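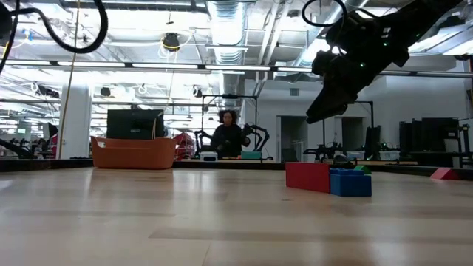 Tampo de madeira clara, com uns blocos de brincar em cima.

Hoje vamos falar de tampos de madeira, que é o assunto que mais me chega à caixa de correio desde que escrevi sobre tábuas de cortar. Tenho um na cozinha e outro na oficina e já fiz asneiras nos dois, por isso aqui ficam as minhas notas, sem grande ordem, como vão saindo.

A limpeza do dia a dia

Pano de microfibra bem torcido, água morna e uma gota de detergente da loiça. Uma gota mesmo! Passo sempre no sentido do veio, depois outro pano só com água e logo a seguir um pano seco. O secar é a parte que toda a gente salta (eu também saltei durante anos) e é onde começam os problemas: a água fica nas juntas, a madeira incha um bocadinho e passados uns meses sente-se o degrau com a unha.

Vinagre, só muito diluído e de vez em quando. Lixívia nunca. E a esponja verde, daquelas que arranham, vive longe do tampo, debaixo do lava-loiça, para ninguém se enganar.

Se o tampo for feito de ripas coladas, convém olhar para as juntas duas vezes por ano. Eu faço-o em abril, quando abro as janelas e ligo menos o aquecimento, e outra vez no outono. 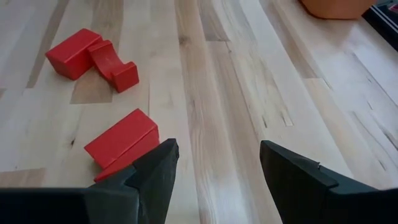
Passo a mão devagar de um lado ao outro, com os olhos fechados (sim, pareço maluca), porque os dedos apanham melhor do que a vista uma junta que começou a abrir. Uma frinchinha fina resolve-se com cera mole da cor da madeira, metida com uma espátula de plástico. Se já lá cabe um cartão de visita, então é cola de madeira e grampos, e aí não há pressa: deixem apertado de um dia para o outro.

Óleo ou verniz?

Ora bem, a pergunta eterna. Antes de tudo, deitem umas gotas de água num canto. Se a água ficar em bolinha, o acabamento ainda está bom e não precisam de fazer nada. Se a madeira escurecer logo, está com sede.

Na cozinha uso óleo mineral, do que se vende próprio para contacto com alimentos. Duas camadas fininhas, meia hora de espera entre elas, e limpar muito bem o excesso. Na primeira vez pus óleo como quem rega um vaso e fiquei com uma bancada pegajosa durante uma semana - até as facturas se colavam. Azeite é que não, por favor, que rança e depois cheira.

Na oficina prefiro verniz à base de água. Gasta-se, risca-se, lixa-se e torna-se a dar.

Um aviso sério sobre os panos embebidos em óleo de linhaça: não os deixem amarrotados no balde do lixo, que podem aquecer sozinhos e pegar fogo. Estendam-nos abertos na rua até secarem por completo, longe de tudo o que arda.

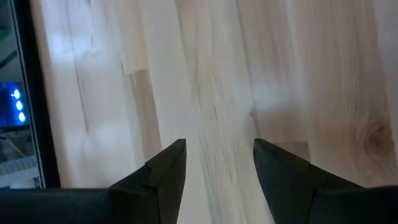

Manchas e marcas

Anel branco de chávena: normalmente é humidade presa no acabamento. Ponho um pano de algodão por cima e passo o ferro morno, sem vapor, uns segundos de cada vez. Vou espreitando.

Vinho ou café: pasta de bicarbonato com água, dez minutos, e limpar sem esfregar com força.

Mossas: se a madeira estiver só amassada, sem fibra partida, um pano húmido e a ponta do ferro fazem-na subir bastante. Foi a Charmaine Ngubane, minha vizinha do 6, que me convenceu a tentar, e a mossa do martelo desapareceu quase toda. Só serve em madeira oleada ou crua, que o verniz não deixa entrar a água.

Riscos finos: lixa de 240, à mão, sempre no sentido do veio, e óleo a seguir. Lixem uma área maior do que o risco, senão fica uma covinha que se nota contra a luz.

A bancada que abana

Metade das bancadas que abanam não têm nada de errado, o chão é que está torto. Mudem-na meio metro para o lado e vejam se continua. Continua? Então vamos aos parafusos, começando pelas travessas e deixando as pernas para o fim. Apertem tudo pela metade, ponham o nível em cima e só depois dêem o aperto final.

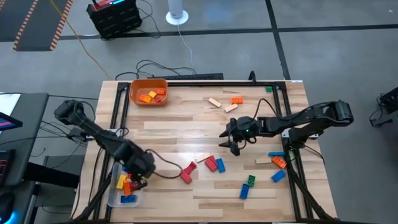 Outra coisa que ajuda muito é deixar folga entre o tampo e a estrutura. A madeira mexe com as estações, o metal quase nada, e se os parafusos estiverem em furos justos alguma coisa acaba por rachar. Façam os furos do metal em forma de ovo, no sentido da largura das ripas, e usem anilhas largas. O Esko Väisänen escreveu-me a contar que o tampo dele abriu de uma ponta à outra no primeiro inverno, precisamente por isto.

Para os pés, discos de feltro se o chão for liso e seco, borracha se costuma apanhar água. O feltro molhado larga pelo e fica uma nojeira.

Para a próxima escrevo sobre gavetas que encravam, que tenho aqui uma à espera há meses. Se tiverem truques com sabão ou vela, mandem!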